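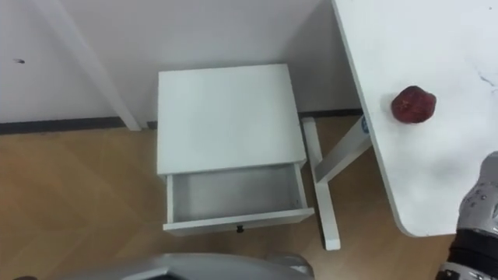

Houseplants need less water in winter than in summer. Growth slows from October on, and a pot that dried out in 6 days in August may now take 14. Check the soil with a finger before watering. Indoor light drops too, so move plants closer to a window. Pale surfaces help a little: a plain white wall like this one sends some light back toward the leaves, while a light floor such as the tan herringbone one does less. Put a saucer under every pot on a wood floor.

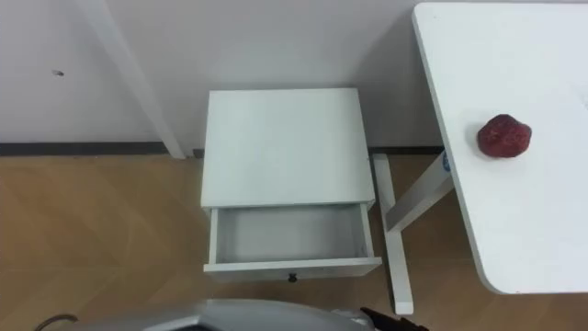
Unit 2: Repotting

Repot when roots come out of the drainage holes. Choose a pot 2 inches wider than the old one. Loosen the root ball, trim anything brown and soft, and set the plant at the same depth as before. Fill with fresh mix, press lightly and water once.

Do not feed for the first month.

For Friday: bring one plant from home and a pot with a hole in it. Anežka Sokol will have potting mix at the front bench. Read the Triantafyllou handout on root rot first.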